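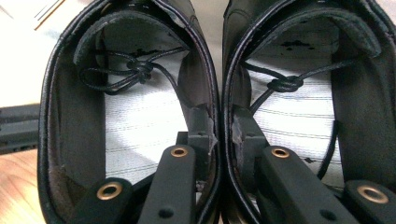
Shoe day at the Sutherland lab

I finally made it to the open day at Sutherland, and I spent most of it at the shoe station. The group there is teaching robots to tidy up a pair of shoes by learning from people who do the job with hand-held grippers, one in each hand. No robot arm needed while you collect. You just pick up, place, repeat.

Chih-ming Ko walked us through it. The hard part is black leather, he said — shiny rim, dark inside, dark fingers, and the policy has trouble telling where one ends and the other begins. The pale striped lining helps a lot! So they go in through the heel opening, two fingers to a shoe, and take both shoes at once with the collars almost touching.

Then came the numbers. They trained one policy on a single pair and another on 23 pairs, with the same total hours. On shoes neither had met, the first one managed four good placements and the second more than six times that. I asked about laces (mine are always a mess) and he said a loose loop across the opening still throws it off now and then.

I got a turn with the grippers too, and wow, my wrists felt it. The Drernby people next door were showing towel folding, but the line was long and I wanted coffee. They're planning another open day in September, and I've already put my name down.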